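Search this forum Advanced search

Category: Local News > Public Safety > Search and Rescue

Pramham quarry search, Monday, April 7, 2025

fadmasu
Feven Admasu here, mine rescue, retired. The county log has the call at 2:19 and the first team underground 95 minutes later. That is slow for a marked adit.

gradestake9
Marked on which map? The Godinho survey stops at the second crosscut.

fadmasu
The July revision goes past it. I have the sheet.
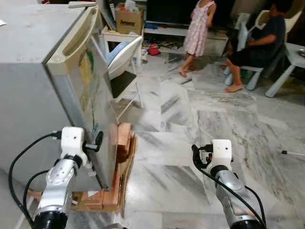
Mini fridge, grey, stickers on lower door

tallus_k
Disagree on slow. They had to test the air before entry. Two readings, minimum.

gradestake9
Air testing takes 9 minutes with a four-gas meter. It doesn't explain the rest.

tallus_k
It does if the meter failed its bump test. Wait for the report.

fadmasu
I've requested it. Will post the entry times.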